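Right, a thread about whether machines can do the chores yet, as my brother-in-law has asked me three times since July and I keep giving him a different answer.

Short version: some of them, slowly, if you tidy up first. Which rather defeats the point!

I'll start with the one I own. We've got a Mundel robot vacuum downstairs. I love it. It does the kitchen and the hall every morning and it has eaten 2 phone chargers and the cord off my dressing gown. So now I go round picking things up before the thing that picks things up can start.

Floors are the easy bit though. A floor is flat and it stays where it is. What I want is something that does the bathroom, and by that I mean ALL of it, the bottle that lives on top of the loo roll holder, the bits of paper, the bag nobody has put in the bin.

I spent 25 minutes cleaning ours last night and tried to notice what my hands were up to. Hardly any of it was scrubbing. Mostly I was moving stuff. Pick up bottle, wipe, put bottle back, pull off the raggedy end of the loo roll, shove the rubbish in a bag, drop the bag, swear, pick up the bag.

And bags are horrible if you're a machine. A mug is the same shape whenever you look at it. A plastic bag is a new shape every time you breathe on it, and a gripper has to get hold of it anyway.

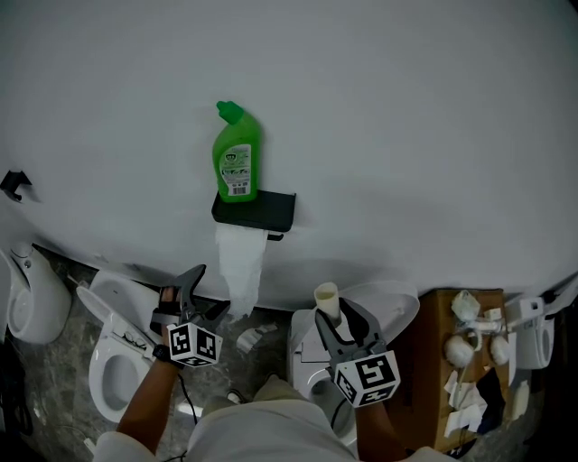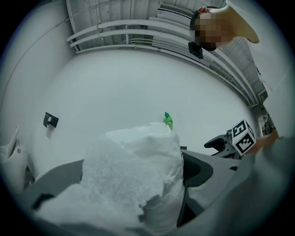

Loos, a bottle of cleaner and a plastic bag, with grippers at work among them.

Meirion Pugh, who I used to work with in the shop at Bistico, reckons shops will get there before houses do. His argument is that a shop can change the building to suit the machine. Wider aisles, same boxes, everything on the shelf where the computer thinks it is. Nobody is going to redo their bathroom for a robot.

I half agree. But Meirion has forgotten what our shop floor was like on delivery day. Split boxes, shrink wrap everywhere, a lone tap fitting sat on a display toilet for a fortnight. We had a Zuveck floor scrubber on trial for 3 weeks and it spent most of that parked behind the tiles, waiting for someone to move a pallet.

It did do a lovely job of the main aisle, mind. Before opening, with no customers and no clutter, it was better than any of us with a mop.

Someone's going to reply with that Phan video, the arm folding towels. I've seen it! It's brilliant! I also watched to the end and it's one towel, on a bare table, and the video's been sped up. My tumble dryer gives me a hot knot with a sock in it.

As for price, if you offered me a machine for £3000 that did the whole bathroom, badly, while I was out, I'd think about it. I'd want it to put the bottle back where it found it. I'd let it off behind the pedestal, as I don't do behind the pedestal either.

So my answer for the brother-in-law this time is floors yes, bathrooms no, ask me again when one can tie up a bin bag.

He's just messaged to ask if it does ovens.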